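Lợi La
1/ For the past month I have been testing the Erovier hand-held gripper pair. Several people asked me if it is worth the money for a small lab, so I will write my notes in this thread. I paid the full price and the company does not know I am writing.

2/ What you get in the box: two grippers, the top plates, the cables, one spare set of finger pads and a thin manual. The price was 1377 dollars for the pair, before shipping. The recording software is a separate download and it has a yearly license after the first three months. Please read that part before you order.

3/ Setup took me one afternoon. The mechanical part is easy. The calibration between the two hands is slower, and the manual explains it in the wrong order (do chapter 5 first, then chapter 4). After this my two grippers agreed with each other well enough for cloth.

4/ Cloth is the reason I bought it. Our project, Haltatholm, is about household laundry: mesh bags, zippers, things that have no fixed shape. With rigid boxes almost any gripper looks good. I wanted to see the kit with a soft bag and a basket. 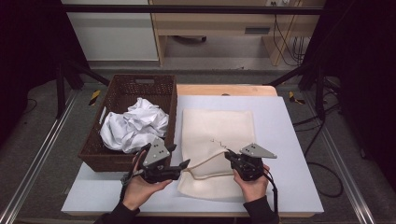 Maricruz Zamudio: How are your wrists after one hour? We tried the Wultico pair last spring and my colleague had to stop at forty minutes.

5/ Replying to Maricruz: the wrists are fine, the thumbs are not. The weight of one gripper is 217 grams on my kitchen scale without the cable, so it is light. But the spring is strong and you feel it at the base of the thumb. I make a break every twenty-five minutes. I have not tried the Wultico, so I can not compare.

6/ Now the fingers. The pads are soft on the inner side and they hold thin fabric much better than I expected. A fold of mesh is a difficult thing to pinch, you often get only one layer when you want two. With Erovier I learned to come in from above and close slowly.

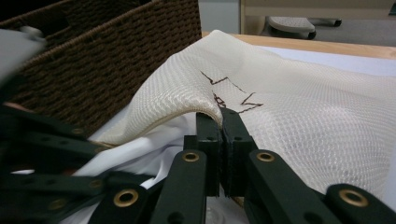

7/ The links move in parallel, so the fingertips stay flat to each other also when they are nearly closed. For fabric this is very important. My old pair closed like scissors and pushed the cloth out at the front.

8/ One complaint about the joints. After two weeks one of my grippers had a small play in the left arm. I wrote to support in the evening and they answered at 9 in the morning with a correct drawing and the size of the hex key. I tightened it and it is good since then. But this step should be in the manual.

9/ Zippers are the hardest test I know for this type of tool. The slider is small, the tab turns away from you, and the other hand must keep the tape tight or everything moves together. In the first days I failed many times and said some words in my own language.

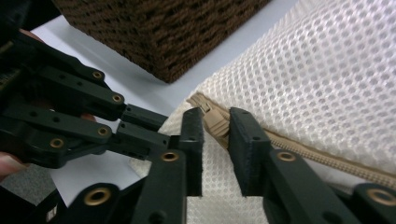
10/ What helped me was to slow down and let the second gripper wait close to the first, ready to take the fabric. The fingertips are narrow enough that both can work in a small space. A wider finger would be in the way here. I would still like a sharper tip as an option - the shop page says "planned", with no month.

11/ Numbers, for those who like them. I have 607 recordings I am happy to keep. My goal is 3000 before I train anything serious. The files are big, so plan your disk. Export to the Mishra format works, but the time stamps of the left hand were shifted in my first export and I had to update the software to repair it.

12/ The cables. I understand why they are there, and I prefer a cable to a battery that dies in the middle of a session. Still, the right one pulls a little on the hand when you reach across the table. I fixed mine to the sleeve with a soft band and it is better. 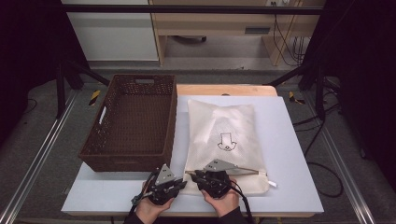
13/ Who should buy it? If you work with cloth, bags or other soft things, and you can accept the yearly license, I think yes. If you only move cups and blocks, a cheaper pair will do the same job for you.

14/ I will keep mine. Next I want to try socks, and also a bag with a bigger zipper. If somebody has used the new firmware with two left-handed operators, please write to me, I have a question about the mirror setting.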